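Mokgethi Opens Marker and Pen Collection at Stonstead Offices

STONSTEAD -- Office supplier Mokgethi will begin collecting used markers, highlighters and pens from workplaces in Stonstead and Flasby this January, the company said. The service is free for any office with 4 or more desks. Usable items will be passed on to local classrooms, and dried-out ones will go to Carkado for recycling.

The program follows a trial last fall in which 18 offices cleared out their drawers, meeting rooms and supply closets. Together they turned in 742 writing tools. Highlighters made up the largest share, followed by dry-erase markers.

"People buy a new pack when they can't find the old one, and the old one is still in the building," said Tumelo Van Wyk, who manages the program for Mokgethi. "We wanted to give offices an easy way to deal with that."
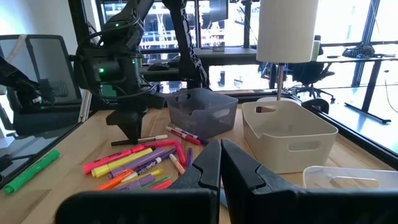
Sorting is done by hand on an ordinary table, and offices are welcome to do it themselves before pickup. Mokgethi suggests emptying everything out first and testing each item on scrap paper. Highlighters in pink, yellow, orange and purple often end up in the same heap as dry-erase markers such as the purple Expo, and the two kinds need to be separated. Classrooms ask for them separately, and a highlighter is no use on a whiteboard. Caps should be left on. Items with a missing cap can still be sent in, but they should go in the recycling bag.

Each office that signs up will get one bin and two paper bags, one marked for reuse and one for recycling. A driver will collect full bags once a month, between 8 a.m. and noon. Offices do not need to be Mokgethi customers to take part.

There is room for 100 offices in the first round -- places will be given in the order that requests come in. Pencils, crayons and correction fluid are not accepted at this time. Permanent markers are accepted for recycling only.

Offices in Stonstead and Flasby can request a bin at the Mokgethi front counter or through their usual sales contact.

About Mokgethi
Mokgethi sells paper, writing supplies and office furniture to businesses and schools in the Stonstead area.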